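Dewatering and ground support: why do my split sets lose grip near a wet fault?

Community help » Underground mining » Ground support

Asked by Bethel Gidey in August · 3 answers · Marked as solved

Question

I am a graduate engineer at the Lorkville project, a small underground zinc operation. We are driving a decline through a sheared siltstone and will cross the Yimer fault again on the next level down. At the first crossing we installed standard friction bolts with mesh, 2.4 m long, on the same pattern we use everywhere else. Pull tests in the dry siltstone are fine. Within the fault zone and for a short distance on each side, several bolts pulled at less than half of the design load.

The ground there makes water. It is a steady drip from the back and a thin film down the right-hand wall. The drill cuttings come out as gray paste. The contractor says the holes were drilled with the same bits as the others and the bolts went in without trouble, if anything faster than usual.

What I would like to know:

1. Is the low pull-out load caused by the water or by the rock?
2. Would longer friction bolts solve it?
3. Should the pattern be changed before the second crossing, or only the bolt type?

I have read our ground control plan and it only says "additional support as required" for faults. 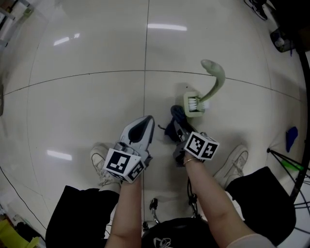

Toilet brush and holder on a tiled floor.

Answer 1 — accepted
Mekdes Derese, geotechnical

The installation speed is the most useful thing in your post. A friction bolt works by being forced into a hole smaller than its own diameter. The radial spring force against the rock gives the holding capacity. If the bolt goes in faster than usual, the hole is probably oversize, and an oversize hole gives low radial force whether or not there is water.

Soft, clay-altered rock is easy to overdrill. The bit flushes out the walls, particularly if the operator holds the bit at the toe or runs too much flushing water. A bit that drills the correct diameter in competent siltstone can leave a hole several millimeters larger in fault gouge. Water makes this worse in two ways: it softens the gouge along the hole wall, and it lubricates the contact between steel and rock.

So to your first question, both, but hole diameter is the part you can measure. Put a borehole caliper in a few holes inside and outside the fault zone before the bolts go in. If you don't have one, record the installation time of each bolt and plot it against the pull-test result. The relationship is usually clear.

Second question. Extra length helps only if the extra length is in good rock. The capacity that matters is what you get beyond the unstable zone. If the whole bolt is in gouge, another 0.6 m of gouge adds very little. For a steeply dipping fault crossing the drive, you may not reach good rock with any bolt that fits your jumbo.

Third question. I would change the bolt type first and then review the spacing. The usual options are:

Resin-grouted rebar. Good stiffness, but check the resin supplier's limits for flowing water. Oversize holes also cause poor mixing.

Cement-grouted friction bolts. Cheap to adopt because your crew already has the bolts. The grout needs curing time before it counts.

Inflatable bolts. They tolerate some variation in hole diameter and take load immediately. Corrosion in acidic water is the concern, so get the water tested for pH and chloride.

Also drill drain holes ahead of the face and into the wet wall. Lower water pressure behind the mesh is worth having whichever bolt you choose. Fan them slightly upward so they drain freely, and case the collars if the ground is closing. 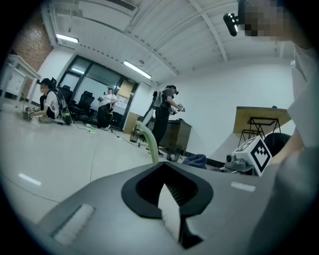 Answer 2
Ívar Oddsson

Agree with most of the above. One addition on shotcrete. At Golero we crossed a similar structure and the bolts alone were never going to hold the small material between the plates. We sprayed 50 mm of fiber-reinforced shotcrete, then bolted through it, then sprayed again over the mesh on the wet side. Fiber shotcrete will not stick to a wall with running water — pipe the water off first with drain strips or short hoses.

We also cut the advance to half rounds for the whole crossing. The shift bosses disliked it.

Keep pull-testing after you change the system. We kept a separate test sheet for fault ground so the good results from ordinary ground didn't hide the bad ones.

Comment by Bethel Gidey: Did you probe drill ahead, or only map the face?

Comment by Ívar Oddsson: Both. One probe hole in each lower corner and one in the back. Overlap them so there is always cover in front of the face.

Answer 3
Ayantu Chala

just use cable bolts, we have them everywhere and never had a problem

Comment by Mekdes Derese: Cables are reasonable as secondary support for wide spans or intersections. They still need grout that sets in wet holes, and they do not replace surface support at the face.

Update from Bethel Gidey

Calipered 8 holes. The ones in the fault are oversize, and the worst is at the wet wall. We are going to inflatable bolts for the next crossing, subject to the water results, with drain holes on the right side. Thanks.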